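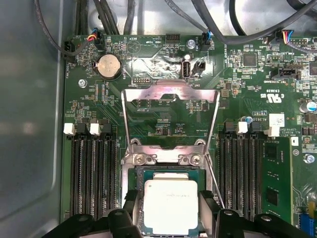 Server board, processor in its socket, load plate up.

May 24, 2021
Kurnamen notebook, treaty coding, Buchanan room

Started again on the consultation clauses. The question for the week is what an alliance member has promised to do when a neighbor gets invaded, and after 18 treaties my answer is "talk about it, promptly." Some treaties leave out promptly.

State of the file: 2117 clauses split and numbered. Shanti Solanki and I each coded the same 100 blind on Friday and compared this morning. We agree nicely on anything with "armed attack" in it. We fall apart on "threat." She codes a threat clause as an obligation if there is a "shall" anywhere in the sentence. I want to know what the shall is attached to. In one of ours the parties shall recognize that they may wish to consult, and I am not prepared to call that a commitment to anything.

Rule agreed after some sighing:
- code the verb right after shall, and ignore how brave the rest of the paragraph sounds
- "recognize," "affirm" and "reaffirm" go to code 0
- "consult" is 1, "assist" is 2, "assist by such means as it deems necessary" is 2 with a flag
- preambles stay out, however much Shanti likes them

The flag column is going to be crowded. Everybody's favorite defense guarantee has a deems-necessary in it somewhere, and drafters clearly pass the phrase around like a casserole dish.

Neutral states are still a mess. We have been putting nonaligned countries with partnership agreements under "none," which makes a country that trains with an alliance every summer look the same as one that has never returned its calls. Proposed a new column for joint exercises and staff exchanges. Shanti says new column means recoding everything since December. She is right. Doing it anyway, but only for the European set at first.

Skurnum import: it eats the semicolons in the French texts and turns one long article into several short, very decisive ones. Made the French look far more committed than they are. Reimported with tabs. Check the Portuguese before trusting it.

Nirau group asked if they can use our scores in their escalation exercise. Told them yes for the 0s and 1s, wait on the 2s. They wanted the 2s, of course.

To do:
- redo the Friday batch under the shall rule, separately, no peeking
- find the side letters for the two basing agreements (the annex says "attached"; it isn't)
- ask the library about the scan with page 7 upside down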